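Trekness will buy two more robot arms for its Soltetwood parts plant, with delivery set for January, the company said.

The order covers the arms, grippers and 30 metal bins. Freya Staniforth, who runs purchasing, said the bins were added after the first budget left them out. Training for operators will be paid from a separate account. 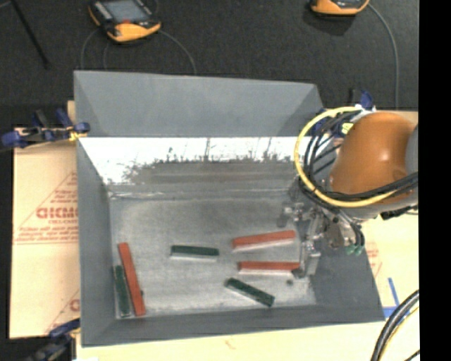 A robot arm reaches into a metal bin holding red and green blocks.

The company looked at three suppliers before choosing Lungu. Spare cables and gripper parts are included in the price for the first year.

"We had the floor space. The power supply was the bigger cost," said plant manager Teodoro Vidal. Electrical work begins next week.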